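Sullness Reading Room: Storage Inspection Checklist, Pulp and Digest Magazines

Inspected by: Babar Virk
Date: April 19, 2026
Areas covered: main stack room, back store, sorting area, Rutisley annex
Last full inspection: December

Ratings used: OK, Watch, Fix, Not checked. Comments are under each item. Where an item is marked Fix, the work has to be signed off before the shelf or area goes back into use.

1. Temperature and humidity

1.1 Stack room temperature below 70 degrees F
Rating: OK
Comment: Read 66 at the door and 67 at the back wall. The thermostat cover is still missing a screw. It stays on by itself, so this is low priority.

1.2 Relative humidity under 60 percent
Rating: Watch
Comment: Stack room is fine at 44. The annex read 57 in the morning and 58 after lunch. That is inside the limit but higher than last time, and we haven't had the warm weather yet. Pulp paper takes up moisture quickly and the untrimmed edges start to curl. I would like a second meter out there, on the low shelf by the outside wall.

1.3 Meter batteries
Rating: Fix
Comment: Back store meter was dead. Replaced it with one from the desk drawer. That was the last spare, so please order more.

2. Shelving

2.1 Shelves level and fixed to the wall
Rating: OK
Comment: All Bruken units in the stack room are anchored top and bottom. Tried each one by hand.

2.2 Top shelves clear of heavy items
Rating: Fix
Comment: Someone has put the bound volumes back on the top shelf of bay 8. They are too heavy to be lifted down over your head. They belong on the bottom shelf of the same bay, where the digests are now. The digests can go up.

2.3 Clearance from floor
Rating: OK
Comment: Lowest shelf is above the skirting everywhere. Nothing stored directly on the floor in the stack room. See 4.3 for the back store.

2.4 Sharp edges or burrs
Rating: Watch
Comment: The old gray unit in the back store has a rough edge on the second shelf that has caught at least two covers. Taped for now. Tape was also the answer last December, so perhaps it should be filed down.

3. Fire and exits

3.1 Extinguishers in place and in date
Rating: OK
Comment: Both in date. The one in the annex was behind the coat rack and I moved the rack.

3.2 Exit routes clear
Rating: OK
Comment: The book truck was parked in the side corridor when I arrived. Moved it. It should go back to the alcove when people finish with it.

3.3 Smoke detectors tested
Rating: Not checked
Comment: Needs the tall ladder, which is on loan. To be done when it comes back.

3.4 No nitrate film or loose solvents in storage
Rating: OK
Comment: We were offered some film with the Diệp magazines and turned it down. Rubber cement and lighter fluid used for lifting price stickers are in the metal cabinet, cabinet locked.

4. Condition of the magazines

4.1 Random pull for brittleness
Rating: Watch
Comment: Pulled 20 issues from the 1930s and 1940s runs. Most are as expected: brown edges, some chipping, spines holding. Three of the space opera titles have loose covers and should not be handed out to readers until they are in folders. One issue has a detached back page that carries the end of a serial chapter. The page is in the bag with the issue and I have written that on the slip.

4.2 Bags and backing boards
Rating: Fix
Comment: The Diệp donation came in the owner's own bags. They have gone yellow and feel tacky, and the boards are acidic. These need changing before anything else is done with that collection. The bedsheet-size issues need the large bags. We do not have enough of the large size.

4.3 Items off the floor
Rating: Fix
Comment: Fan mimeographs in the back store are in a crate on bare concrete. Put on a pallet the same day, but they need a proper shelf.

4.4 Rusty staples
Rating: Watch
Comment: Bad in the digests from the early 1950s, light elsewhere. Do not pull staples at the desk. Put the issue in the tray with a note.

4.5 Light exposure
Rating: OK
Comment: Blinds down in the stack room. The display case still has the robot cover issue in it from the winter exhibit. It has been out long enough and should be swapped. Red inks fade first and this cover is mostly red.

5. Pests and dirt

5.1 Sticky traps
Rating: OK
Comment: Two silverfish in the annex trap, nothing in the others. All traps dated and replaced.

5.2 Mold
Rating: OK
Comment: No smell, no spotting. Looked behind the annex radiator where we had the trouble before. Paint is sound.

5.3 Dust
Rating: Watch
Comment: Top edges in bays 1 to 4 are dusty. Soft brush only, spine held closed, brushing away from the spine. No vacuum nozzle straight on the paper.

6. Handling and lifting

6.1 Step stool condition
Rating: OK
Comment: Rubber feet good. The older stool was thrown out in December and should not have come back. If you find it, it goes in the dumpster.

6.2 Book truck wheels and brake
Rating: Fix
Comment: Left front wheel sticks and the truck pulls toward the shelves. Don't load the upper deck until the wheel is changed.

6.3 Box weight
Rating: Watch
Comment: A box packed full of pulps is heavier than it looks. Anything you can't lift easily from the table gets split into two. Short boxes only for the bedsheets.

7. Boxes

7.1 Base and corners sound
Rating: OK
Comment: Press on the base from inside before packing. Crushed corners go to recycling.

7.2 Lid closes without force
Rating: Watch
Comment: If a lid bows, the box is overfilled and the top issue is taking the pressure. Found this on two boxes of the Diệp detective titles, which shouldn't be in with the science fiction anyway.

7.3 Contents slip inside each packed box
Rating: Fix
Comment: Slips missing from most of the annex boxes. Title, volume and issue range, pencil only.
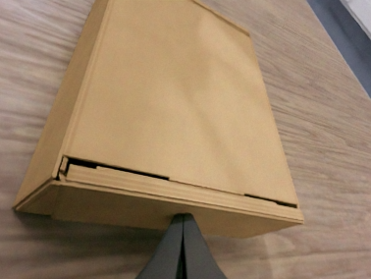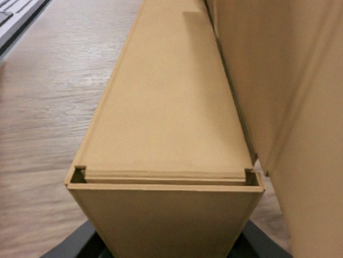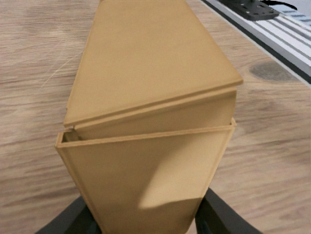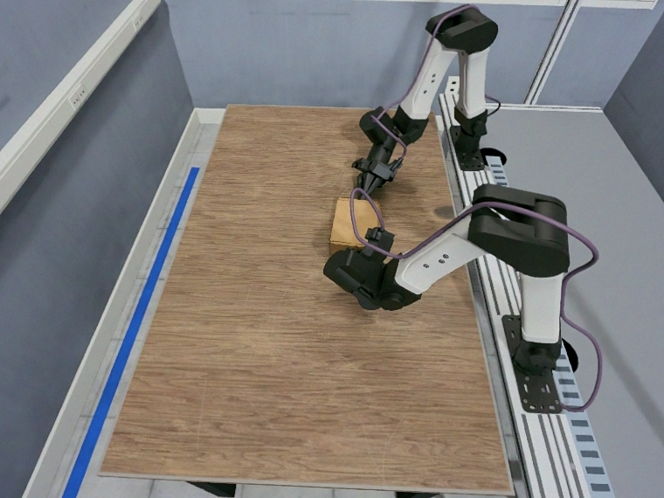 8. Records

8.1 Shelf list matches shelves
Rating: Watch
Comment: Checked bays 2 and 5. Bay 2 matches. Bay 5 is short one issue of a 1941 quarterly and has two copies of the next. Probably a misread number when it was entered. The cover date and the spine date differ on that title, so go by the contents page.

8.2 Pen names cross-referenced
Rating: Not checked
Comment: Not really an inspection item, but it is on the form. Several authors in these runs wrote under house names and the cards only have the printed byline. Leave the byline as it is and add the real name below where we are sure of it.

8.3 Loan slips up to date
Rating: OK
Comment: All returned except the two issues out for scanning.

Work to be done first

New bags and boards for the Diệp magazines, large size included.
Bound volumes down from bay 8.
Book truck wheel.
Shelf for the mimeographs.
Meter batteries.
Contents slips, annex boxes.

Smoke detector test to be added to this sheet when done. Signed copy is in the blue folder at the desk.

B. Virk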